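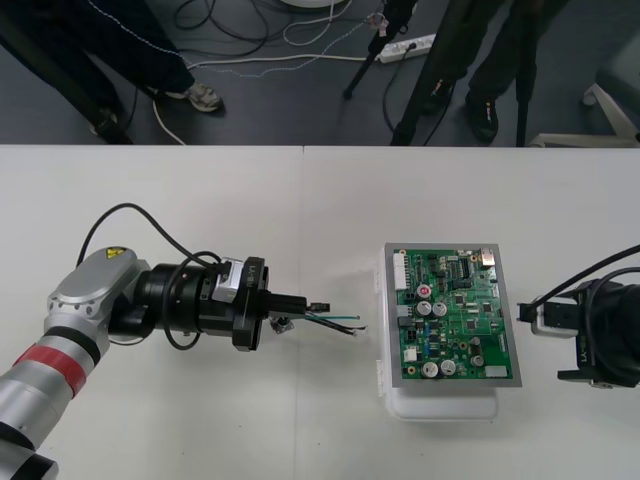 White top in two panels, with a faint join near the middle.

Best way to deal with a table seam under a 2000 piece jigsaw?

puzzlebarn
5 shares

Hi everyone! I finally bought my first really big puzzle, the Hellar harbor one, all 2000 pieces of it, and I am so excited to get going. My old card table only ever held a 500, so I'm moving up to a white table with a top made of two panels. I love the size, but there's a seam and I can feel it with a fingernail. Will pieces catch on it when I slide a finished section across? I also don't want to glue or fill anything, as the table has to go back to being a dinner table when my family visits in March. And does the white surface bother your eyes at night? My old one was brown so I've never had to think about it.

Comments (2)

cornerpiecefirst

Congratulations, you're going to have a great time with that one! I did it last winter and the sky took me forever (sort by shape, not by color, trust me).

For the seam, cover it. I use a sheet of thin gray felt from Gomaler, cut a couple of inches bigger than the puzzle on every side. Pull it flat and tape the edges to the underside of the table with painter's tape. Pieces grip felt a little, so build your sections on stiff card and slide them off the card into place. Pushing a big section straight over felt makes it buckle, and I've cried over that more than once!

Gray also fixes the glare. White is lovely in the daytime, but under a lamp I find it tiring after an hour. Move the lamp to the side and lower it, too, because a light straight overhead bounces off the shiny pieces.

Oh, and measure the finished size printed on the box before you cut anything. I didn't.

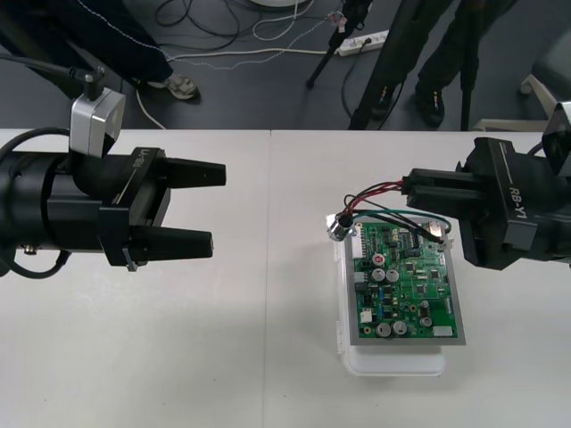
Seam running down a white tabletop.

edgesorter100

felt is fine but foam board is better imo. Two sheets taped together on the back, and put the join somewhere different from the table's own join. You can lift the whole thing off for dinner if a second person takes the other end. I got mine at the Britodov craft store.

Check the panels are level with each other first. If one side sits higher, fold some paper under the legs on the low side and try again. Have fun with it, the boats are the best part!!

2 comments · 5 shares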